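What Does a Drummer Do in a Band?

When you listen to a rock song, maybe you notice the singer first. But try to listen again and wait for the low "boom" and the sharp "crack". These sounds come from the drums, and they keep all the musicians together.

A usual drum kit has a bass drum, a snare drum, a few tom-toms and some cymbals. The drummer hits the bass drum with a foot pedal. The snare drum has thin wires under it, and they make the sharp, buzzing sound.

Most rock songs are counted in fours. Say it aloud: one, two, three, four. Now clap only on 2 and on 4. This is called the backbeat, and you can find it in thousands of songs.
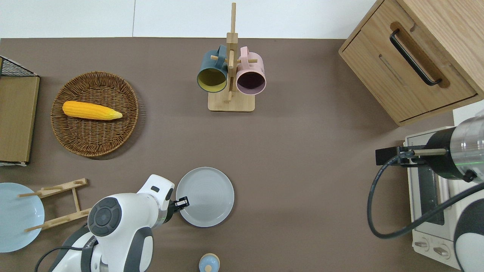
The speed of the beat is called the tempo. We measure it in beats per minute. A slow song can have 64 beats in one minute, so it is nearly like a clock. A fast punk song can have three times more, and then the drummer's arms get very tired!

Zlatko Dimitrov plays drums in the band Plidia. He started when he was five, on a cushion, with two pencils. "My neighbours liked the cushion better than the real drums," he told us. Now he practises for 18 minutes every morning before breakfast, always with a metronome. This is a small machine or an app that clicks at the same speed all the time.

Do you want to try? Put on a song you like and tap your foot with the bass drum. When it feels easy, add your hands on the backbeat. Start slowly. If you get lost, stop, listen and count again from one.

Words to remember: backbeat, tempo, metronome, snare.

Written by Endang Sumampouw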